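Box is finally up, mostly

Mon 29 September

Quick one tonight, have to be up at 5. But the picking box is clamped down and the arm can reach most of it so I wanted to get this written before I forget what I did.

Spent 238 on stuff this month, most of it cable sleeve and screws. The box itself was cheap. Marwa Soliman had the panels left over from a shelf job and let me have them, already painted gray, and I put the divider in so I can close the work area up or open it later. Cut it slightly too long the first time. Sanded it. Then sanded it some more.

Walls are tall on purpose. Stuff was getting nudged over the old rim and rolling off under the bench, the ball mostly. The downside is anything leaning on a wall is a pain to get at. The fingers come straight down and the knuckles want to hit the wood before the tips get anywhere useful. Still thinking about that one.
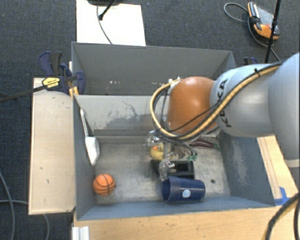
KUKA over the box, duck hiding under the fingers. Spatula on the left wall.

Cables are still ugly. They go over the top of the orange joint and down to the hand, and I've redone the loop a few times now. Too short and it pulls when the wrist turns, too long and it swings into the box. Teguh Ngui says get a proper dress pack. Teguh is not paying for it. Velcro for now.

Object set so far – duck, little basketball, a dark blue cup, the black tray thing, the spatula. The duck is easy. The cup on its side is horrible, it just rolls away from whichever finger touches first. Spatula I gave up on for the week.

I'm running the grasp stuff through Padetti on the old desktop. Logged 632 tries before the disk filled up, becuase I was saving every frame like an idiot. Now it only keeps the start and the end of each one. Much better. Speed is capped way down too and it's staying that way untill I trust the wall limits.

Still to do
– screw the side board on properly
– more tape on the corner
– get another clamp, same size as the blue ones
– relabel the axis 5 cable, the label fell off again

Would like to get to 400 clean picks in a row by December. We'll see. Going to bed.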